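Asten: Sammelstelle für Elektrokleingeräte öffnet im November

Asten. Die Gemeinde Asten bekommt eine eigene Annahmestelle für ausgediente Elektrokleingeräte. Der Gemeinderat hat dem Vertrag mit dem Entsorgungsbetrieb Dosgate am 29. Mai 2024 zugestimmt. Die Stelle wird auf dem früheren Gelände der Gärtnerei Lindgren eingerichtet und soll im November öffnen.

Bisher mussten Einwohner ihre Altgeräte zum Wertstoffhof in der Kreisstadt bringen, eine Strecke von 17 Kilometern. Ein Sammelmobil kam nur zweimal im Jahr in den Ort. Viele Geräte landeten deshalb im Restmüll, wo sie nicht hineingehören.

Angenommen werden Toaster, Wasserkocher, Bügeleisen, Föhne, Rasierer und ähnliche Geräte aus Privathaushalten. Die Abgabe ist kostenlos. Akkus und Batterien sind vorher zu entnehmen, soweit das ohne Werkzeug möglich ist. Kühlschränke, Waschmaschinen und Bildschirme müssen weiterhin zum Wertstoffhof.

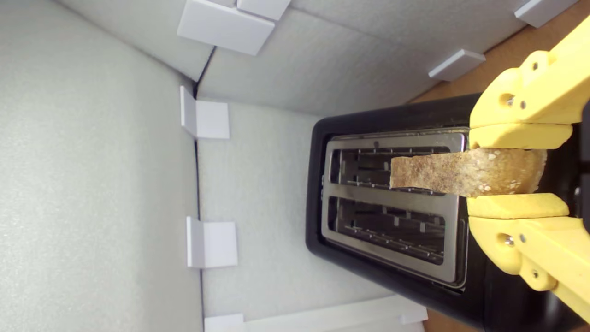 Für die Herrichtung des Geländes sind 32.000 Euro eingeplant. Davon entfällt der größere Teil auf die Zufahrt und ein Vordach, unter dem die Container stehen sollen. Das Tor an der Nordseite wird verbreitert. Die Bushaltestelle bleibt, wo sie ist.

Betriebsleiter Kaj Bisgaard von Dosgate rechnet im ersten Jahr mit 3.000 abgegebenen Geräten. "Das ist vorsichtig geschätzt", sagte er in der Sitzung. Was noch funktioniert, soll geprüft und im Gebrauchtwarenladen Saleo verkauft werden - der Rest geht in die Verwertung.

Kritik gab es an den Öffnungszeiten. Vorgesehen sind bislang zwei Nachmittage pro Woche, mehrere Ratsmitglieder wünschten sich zusätzlich einen Termin am Wochenende. Die Verwaltung will darüber mit dem Betreiber noch einmal sprechen. Die endgültigen Zeiten werden im Amtsblatt bekannt gegeben.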